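Lurkano Community Help > Kitchen > Small spaces

Where to keep bowls on a very small worktop?

Posted by Jisness, Wed 20 October

I have one white table for all my cooking. The toaster lives at the back on the left and the saucepan at the back on the right, with a plastic food box behind it. That leaves the middle for bowls, and they end up wherever I put them down. I don't want to buy a trolley. Should the bowls live on the table or go somewhere else? Also, is it all right to mark out places with tape? 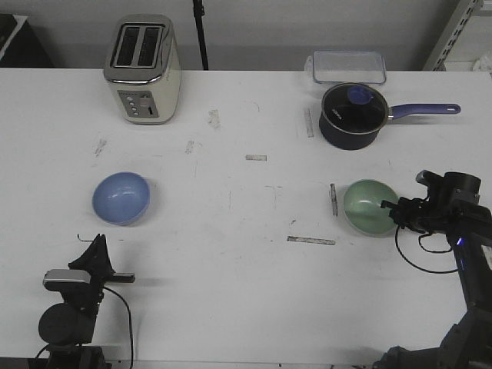
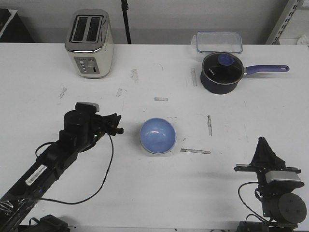

Toaster and pan stay put in both, and the blue bowl is the one I use most.

Replies (2)

Gondal
583 posts

I'd keep one bowl out and put the rest in a cupboard. Stack them if they fit inside each other. If the green one is only for salad it doesn't need to be on the table all day.

The food box can go away too when it's empty, or put the lids and clips in it. Move the toaster forward before you use it if there is a shelf or anything else over it. Mine marked the underside of a cupboard.

Tape is fine on most tables but change it now and then. I left some on from August and the glue took ages to get off - warm soapy water and an old bank card did it in the end. Keep the pan handle pointing along the table and not out over the front.

Nakarix
200 posts

Hooks. Hang the pan up, there's a hole in the handle. Then put the bowls where the pan was.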